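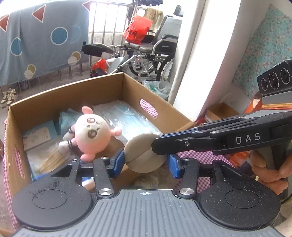
Inicio Foro Preguntas Talleres Clubes Entrar
Buscar en la comunidad... Buscar

El disco se nos cae cuando lo pasamos de una pinza a la otra

Brisa Galindo
2019-09-28

Hola a todos. Estamos en el club de robótica de Bimenura y nos hemos apuntado a la prueba de relevo: una pinza sujeta un disco, la otra lo recoge y, en teoría, el disco no acaba debajo de un mueble. De momento practicamos a mano con las dos pinzas, cada uno con la suya, y luego ya vendrá la parte seria. El problema es el momento del cambio. Si suelto pronto, se cae. Si suelto tarde, tiramos los dos y parece una pelea de herencia. Llevamos 114 intentos apuntados en el cuaderno y solo 3 me dejarían dormir tranquila. ¿Hay algún truco o es cuestión de paciencia? La inscripción se cierra en septiembre, o sea, ya.

Fiifi Bonsu

Comprad otras almohadillas. Las nuestras eran malas y con las nuevas fue mejor. No me acuerdo del modelo.

Ghizlane Ait Ali

Yo no gastaría dinero todavía. En Halden tuvimos el mismo lío el curso pasado y era de orden. La que entrega se queda quieta del todo, con el codo apoyado en algo (una mesa, la rodilla, lo que haya). La que recibe entra de lado, toca el disco con la punta y se para ahí. Ahora cuenta hasta dos en voz alta. Luego avanza hasta que el disco le quede bien dentro de la mordaza, cierra y dice «mío». Solo entonces abre la otra, despacio. Lo de decir «mío» da vergüenza los primeros días, luego lo dices hasta en el comedor.

Otra cosa: si agarráis el disco por el centro, a la compañera le dejáis las migas. Cogedlo cerca de un borde y que quede más de medio disco libre. Y anotad si el fallo fue al tocar, al cerrar o al soltar, porque «se cayó» escrito 114 veces no ayuda mucho.

Brisa Galindo

Gracias, Ghizlane. Lo del borde no se nos había ocurrido, lo cogíamos por el medio como si fuera una galleta. Mañana probamos y le paso a Xuân Lý lo de gritar «mío», que le va a encantar.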